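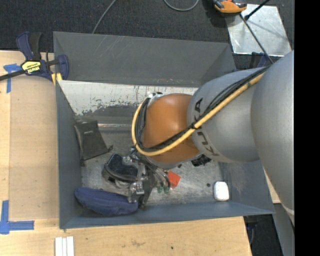 Romain Carré says I am being unfair to Promovden, and that a charity which gets people to roll up a sleeve and have their blood pressure taken deserves better than a grumpy man with a blog. He put it more politely than that in his comment, and at greater length. He also said that if even one stroke is prevented then the whole thing has paid for itself, and several of you agreed with him underneath.

I've been chewing on that since he posted it. I don't want to be the person who sneers at a blood pressure van. But I still don't think I was wrong, so I'm having another go, this time with the report open in front of me instead of from memory.

For anyone who missed the first post: Promovden is the heart and stroke charity that parked outside the leisure centre at Nisbet over the summer, gave out fridge magnets and took readings from anybody who'd sit still for long enough. They have now published what they call an impact report. It's mostly photographs and large coloured numbers. The largest coloured number is 477, the people "reached".

I went looking for what "reached" means, and it's on page 2, in small grey type. It means people who had a reading taken. Fair enough, that's better than I expected. I've seen charities count anyone who walked past the poster. So 477 people had a cuff put on their arm, and I have no quarrel with that at all.

Of those, 64 had a high reading. They were given a leaflet and told to see their GP or a pharmacist. Then there's a follow-up phone call, and by the time of the report 6 people had confirmed that they'd gone.

That last number is not in a coloured circle. It's in a sentence near the back, between the thank-yous and a picture of a cake.

Now, I know what can be said about this, because Kristine Galang said it to me in the comments last time. People don't answer calls from numbers they don't recognise. Plenty of them may well have been to the surgery and never told anyone. Somebody might have gone the week after the report was put together. All of that is perfectly reasonable, and I'd accept it from Promovden too, if Promovden had said it. What they wrote was that the project had "transformed heart health in our community". You can't have it both ways. If you don't know what happened to most of the people you sent off with a leaflet, then you don't know that you transformed anything, and the decent thing is to say so.

The other thing that bothers me is who sat down in the chair. There's a little chart of ages and it leans heavily towards the retired. The van was there on weekday mornings. I like retired people, I hope to be one, but a lot of them are already having their blood pressure looked at fairly often, and I'd bet that a good many of the high readings came as no surprise to the owner. My brother-in-law, who drives for a living and hasn't seen a doctor in years, was at work every single time that van was in town. So was everybody like him.

Yuzhen Fu asked under the last post whether a one-off reading in a car park is any use in the first place. I'm not a doctor, so take this for what it's worth, but my understanding is that one high reading doesn't settle much. You can be high because you've just walked up the hill, or you've had a coffee, or you're worried about the parking. When mine was up a few years ago I was sent home with a monitor and had to write the results down morning and evening for a week, sitting quietly with my feet flat on the floor like a schoolboy. It was boring and it was also the only bit that told anybody anything. I would have liked to see the van lending out monitors. Perhaps they're dear, perhaps they don't come back. The report doesn't mention it either way.

(If you have had a high reading, from a van or anywhere else, please do go and get it checked properly. My complaint is with the report. I'd hate for anybody to use me as an excuse.)

Then there's the app. The second half of the report turns, quite suddenly, into an advert for Drilum, which is supposed to "keep the conversation going" by sending you reminders. I downloaded it. It wanted my date of birth, my postcode, my weight and my permission to send me offers from partners before it would let me type in a single blood pressure reading. I gave it a false postcode and it sent me a notification about walnuts. I deleted it that evening. Shuzhen Ye tells me she kept it for longer and that the reminders do stop if you dig far enough into the settings, so I'll note that in fairness.

What does Drilum pay Promovden, or the other way round? I emailed to ask. I had a friendly reply thanking me for my interest in heart health and attaching the impact report.

I should say that the people in the van were lovely. I had mine taken while I was being nosy, and the woman who did it let me sit for a few minutes first, did it more than once and didn't rush. She was better at it than some nurses I've met. She told me the worst part of the job was having no idea what became of people. I thought about that when I got to the cake.

Back to Romain and his one stroke. I can't argue with it, and that's rather what I dislike about it. You could say it of any health campaign ever run, good or useless, and nobody could prove you wrong. The same money might have paid for evening sessions, or somebody to ring people back more than once, or a few visits to the depot at Bellik where the drivers are. Maybe that would have done less good. I'd like somebody to have asked.

Promovden say they're coming back in December and are looking for suggestions on where to park. I've sent them the address of the depot and asked whether they could manage a start before the early shift goes out. If they answer I'll put it up here, and if anyone reading has had one of those follow-up calls, I'd be glad to hear what you were asked.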